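This is the data card for the Lernmont Marginalia Collection, a set of transcribed notes that readers left in the margins of used textbooks. If you found your way here from the Addo reading list, welcome! Pull up a chair, because I tend to go on a bit.

# Lernmont Marginalia Collection

**Current release:** September 28, 2021
**Maintainer:** Abbas Safavi
**Language:** English
**Format:** plain CSV, plus a folder of text files

## What's in it

People write in their books. They underline, they argue, they draw little arrows, they work out their grocery money next to a paragraph on the circulatory system. I've loved reading these notes for as long as I've been buying secondhand books, and at some point I started typing them up so other people could enjoy them too (and, I'll admit, so my shelves could be thinned out a little).

The collection holds 453 notes from 70 books. Most of the books are school and college texts in biology, health, geography and basic chemistry, with a few cookbooks that snuck in when I was being generous about what counts as a textbook. Each note is typed exactly as the reader wrote it, spelling and all, along with the printed passage it sits beside.

## Files

- `notes.csv` – one row per note
- `books.csv` – one row per book
- `passages/` – the printed lines next to each note, as short text files
- `CHANGES.md` – what moved, what got fixed, and who spotted it

## Columns in notes.csv

| Column | What it holds |
|---|---|
| `note_id` | A short code that never changes between releases |
| `book_id` | Matches the same column in `books.csv` |
| `page` | Page number as printed; blank for endpapers |
| `place` | `top`, `bottom`, `inner`, `outer` or `between` |
| `tool` | `pencil`, `pen`, `marker` or `unknown` |
| `text` | The note itself |
| `kind` | See the list further down |
| `sure` | How well I could read it, from 1 to 5 |

A `sure` score of 5 means I'd bet my lunch on it. A score of 1 means I stared at the thing under a lamp for a good part of the evening and still typed mostly question marks. Please do keep those rows in if you're studying handwriting, and please do drop them if you're counting words.

## How the notes get typed up

I read each book straight through once without typing anything. It's slow, but you get to know a person's hand that way, and by the third chapter you can usually tell their a from their o. Then I go back to the start and type. Every note gets two passes, with a gap of at least a few days between them, and anything that comes out differently the second time goes into a pile for a third look.

Loose sheets tucked into a book are kept in their own paper folder and given the book's code with an `x` on the end. They aren't counted as notes in this release. I go back and forth on that! Some of the best writing turns up on loose paper, but there's no knowing how it got there, and I'd like the main table to be strictly things written in the margin.

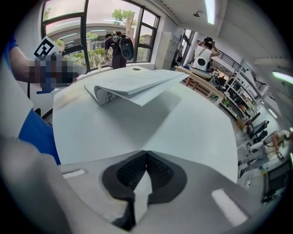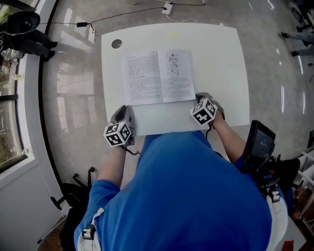 *Papers on the table (first picture) and a book open to a page with a figure drawing (second picture).*

Drawings are the hard part. If a reader has doodled next to a printed diagram, the `text` column gets a few plain words in square brackets, such as `[small face]` or `[arrow pointing to knee]`. I try not to guess at what a doodle means. Labels that a reader added to a printed figure are typed as ordinary notes, with `place` set to `between`.

## Kinds of notes

- `study` – definitions, reminders, "know this"
- `argue` – the reader disagrees with the book
- `question` – anything ending in a question mark, or that plainly wanted one
- `life` – phone messages, shopping, sweethearts, weather
- `mark` – a word or two, or a scribble I couldn't make into words

The `life` notes are everybody's favorite, mine included. There's a geography book in which the same reader keeps planning a birthday cake from chapter to chapter, changing the filling each time, and I never did find out whether lemon won.

## Names and private things

Full names, phone numbers and street addresses have been replaced with `[name]`, `[phone]` and `[address]`. First names on their own were left in, unless they came with something a person might not want passed around. If you recognize your own handwriting in the text somehow, or your mother's, write to me and I'll take the row out, or tell you which book it came from, whichever you'd like better.

## Known problems

- Two books share a printing and very nearly share a reader. I believe the notes are by different people, but I've been wrong about that sort of thing before. They're flagged in `books.csv`.
- `tool` is shaky for older pencil that has been rubbed over.
- Page numbers in the Tredent health readers start over with every unit, so check the `unit` column in `books.csv` before you sort.
- The March release had curly quotes in some rows and straight ones in others. They're all straight now. If your scripts were built around the mix, I'm sorry, and also impressed.

## Using it

Use the notes for teaching, research, poems, whatever you please. The printed passages are kept short on purpose, so please don't try to stitch a book back together from them. A mention of the collection is appreciated:

> Safavi, A. Lernmont Marginalia Collection. 2021.

The search page at Curnanex runs on a copy of this same data, and it's usually one release behind. When the two disagree, go with the files here.

## Sending corrections

Open an issue with the `note_id`, what you think it says, and why you think so. A guess is perfectly fine, and guesses from people who grew up reading a grandparent's letters have been some of the best. I answer slowly but I do answer, and your name goes into `CHANGES.md` unless you ask me to leave it off.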